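Como eu cuido da bancada da cozinha (e paro de brigar com ela)

Quem acompanha o blog sabe que eu cozinho todo dia e que a minha bancada vive cheia. Já tentei aquela coisa de deixar tudo guardado, vazia, de revista... durou um fim de semana. Então mudei de tática e fui juntando uns truques para limpar rápido mesmo com tralha em cima. A Jade Leclerc me pediu a lista, aí vai.

Primeiro, a pedra. Granito é resistente, mas não gosta de limão nem de vinagre. Eu sei, eu sei, todo mundo manda passar vinagre em tudo! No granito, não. O ácido vai comendo o brilho e ataca o selante. Uso água morna com umas gotas de detergente neutro, pano de microfibra bem torcido e depois um pano seco por cima. O pano seco faz uma diferença enorme, sem ele ficam aquelas marcas de água que só aparecem quando bate sol de manhã.

Para saber se precisa selar de novo: pinga um pouco de água, espera uns minutinhos e enxuga. Se a pedra escureceu no lugar, está na hora. Eu fiz a minha em junho, num domingo à tarde, e gastei 65 reais no selante. Passa fino, com pano macio, e tira o excesso antes que seque – eu deixei secar num canto e fiquei com uma mancha grudenta que deu um trabalho danado para sair.

Mancha de óleo: bicarbonato com água até virar uma pastinha grossa, plástico filme por cima, deixa de um dia para o outro. De manhã raspa com espátula de plástico e passa pano úmido. Se a mancha for velha, repete. A da minha mãe só saiu na quarta vez.
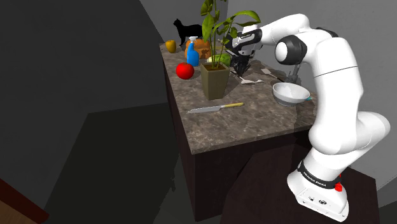 Agora os armários de baixo. Madeira escura mostra tudo, dedo, farinha, respingo de molho. Pano quase seco, sempre no sentido do veio, e nada de esponja áspera. Perto dos puxadores junta uma gordurinha que o pano não tira; aí eu uso uma escova de dentes velha com detergente e seco na mesma hora. E olha embaixo da borda da pedra também! Escorre café ali e a gente só descobre quando a madeira começa a estufar.

Vasinho de planta na cozinha eu adoro, mas sempre com pratinho e um feltro colado embaixo. Rego na pia, deixo escorrer e só depois devolvo para o lugar. Terra molhada direto na pedra deixa uma roda amarelada bem chata de tirar.

O que eu uso todo dia fica em bandeja: azeite, sal, pimenta. Na hora da limpeza levanto a bandeja inteira, passo o pano e pronto. A Zoila Sánchez faz igual com as coisas do café e jura que ganhou 40 minutos por semana (não sei como ela mediu isso).

Ah, e lava o pano de microfibra sem amaciante – com amaciante ele para de absorver e só espalha a sujeira.

Semana que vem escrevo sobre o rejunte da parede, que o meu está uma tristeza.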